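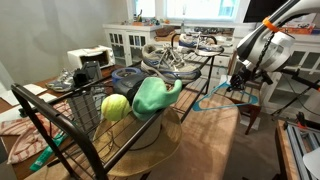
Bench 2 set up for the mixed-objects task, arm parked to the right of the rack.

Handout 3: Picking from an open wire rack
Carter Ouellet, Teronthorpe course in practical robotics
23 June 2023
4 comments | 11 shares

This handout covers the rack exercise and the write-up that goes with it. Read it before your bench session. It assumes you have done the calibration exercise from May and that your group has a working login for the Luderero software. If you missed the calibration session, see Chin-lung Chiang before you book the arm.

1. What the task is

Your group will program the arm to take objects off the top of the rack and put them down on the cloth-covered table, inside the area you marked during calibration. The order is up to you. You may use the position teaching we covered in Handout 2, the vision module, or a mix of both, but you must say in your report which one you used for each object.

The objects for the first round are the tennis ball, the mint-green sock, the roll of blue tape and one running shoe. The straw hat under the rack is for groups who finish early and want to try something harder. It can't be lifted straight up from where it sits, so you will have to plan a path that comes in from the side.

2. Why a rack and not a flat table

In the earlier exercises everything rested on a solid surface, and you could treat the table as one flat plane. A wire top changes three things.

First, the depth readings. The sensor sees some of the wires and some of what lies below them, so the height it reports for the surface will jump between two values. If you average these you get a surface that doesn't exist, somewhere between the rack and the cloth. Set the rack height by hand in the configuration file and leave it there.

Second, the fingers. They are narrow enough to pass between some kinds of bar and wide enough to jam in others. Keep a clearance above the wires at all times. If the fingers go down between two wires and then close, the arm will try to lift the rack along with the object.

Third, small movements. A ball on a table rolls when it is touched off centre. A ball on wires settles into a gap and needs a slightly stronger pull to come out. Neither is difficult, but the settings from Handout 2 will not carry over unchanged.

3. Notes on the objects

Tennis ball. Approach from directly above and close on the widest part. The felt gives good friction, so a low grip force is enough. Most groups get this one working first and it is a sensible place to start.

Sock. There is no fixed shape to aim for. Find the highest point of the folded cloth and pinch there. Expect the rest of it to hang down during the lift, and raise the arm further than you think you need before moving sideways. A hanging toe end that catches the shoe laces will count as a failed attempt.

Tape roll. On its side, it can be taken across the outside or with one finger through the core. The outside grip is easier to program. The core grip holds better once you have it, but the approach angle has to be right. Try both and report both.

Running shoe. Grip at the heel or across the middle of the upper. Do not grip by the laces. They are loose and the shoe will swing. The white midsole is also a poor choice for the vision module, which tends to confuse it with bright reflections from the window side of the room. If you get bad detections, lower the exposure before you change anything else.

4. Setting up

Check that the cloth is flat where you intend to put things down. Folds near the edge are fine.

Move chairs back before you power the arm. Keep the ruler and your papers on the wooden table, outside the working area.

Load the Uibo gripper profile and not the default one. The default profile assumes shorter fingers, and your heights will all be wrong by the same amount. This was the commonest mistake last year.

Run the path once at the lowest speed with no gripping. One person watches the arm with a hand near the stop button, and one person runs the program. Swap over after each object.

5. What to record

For every attempt, write down:

- the object and how it was lying
- the grip used, the force setting and the approach height
- whether the lift succeeded, and if it didn't, at what stage it failed
- anything you changed before the next attempt

Record failed attempts as well. The shared log from all groups stood at 1139 attempts when this handout was written, of which 781 were marked as successful. A good many of the others have no reason given, and they are of little use to anyone. "Dropped" is not a reason. "Slipped from the fingers when the arm began to move sideways" is.

6. The report

Two pages at most, one per group. Give your results in a table, then explain the two changes that made the most difference. Include one attempt you could not get to work and say what you think the cause was. Marks are given for the explanation and not for the success rate.

Hand in through the course page under Promton Reports. Put all group members' names on the first page. Late reports lose marks in the usual way, unless you have spoken to Chin-lung or me beforehand.

7. Reading

Look again at the section on grip force in Handout 2. The chapter on deformable objects in the course reader is useful for the sock, though you can skip the mathematics in its second half.

Related handouts
Handout 1: Safe working around the arm
Handout 2: Teaching positions and setting grip force
Calibration worksheet (May)
Handout 4: Sorting by shape and colour
Using the Luderero log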